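Crichton Hall kitchen and store - inspection checklist with comments
August 2019
Checked by: Iona Cowie
Keys from: Torquil Cairns

1. Fire exits clear, both doors. PASS. The side door sticks at the bottom and needs planing before winter.
2. Extinguishers in date. PASS. The one by the cooker is hung too low - Ross MacRitchie to move the bracket.
3. Fire blanket. PASS.
4. First aid box. FAIL. No burn dressings and only 3 plasters left. Folasade Usman has the order form.
5. Fridge temperature. PASS, 4 degrees at the time of checking. The log sheet has gaps in June. Please fill it in even when there is no booking.
6. Hot tap. ADVISORY. Runs very hot. The warning label has peeled off.
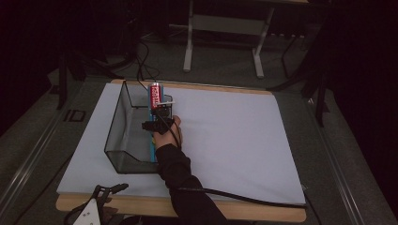 7. Dry store and drinks shelf. ADVISORY. Bottom shelf is too close to the floor for mopping and should go up one notch. Stock dates were fine apart from two packets of biscuits, which went in the bin. Drinks should be kept in open-topped trays. The clear plastic sort is best, as the side of a can shows through it and a leak or a dent can be spotted without unpacking the lot. Heavy boxes go at waist height, not on top.
8. Electrical items tested. FAIL. The urn sticker is out of date, so the urn is not to be used until it has been done. Ruaridh Moncrieff is booking the tester.
9. Lighting. PASS in the kitchen. One tube flickering in the store.
10. Floor. PASS, but the mat at the hatch curls at one corner. Tape it down or take it away.
11. Capacity notice. PASS. Still shows 77 seated, which is correct.

Items 4 and 8 to be put right before the next booking. Re-check in 7 days, same sheet, initials in the margin.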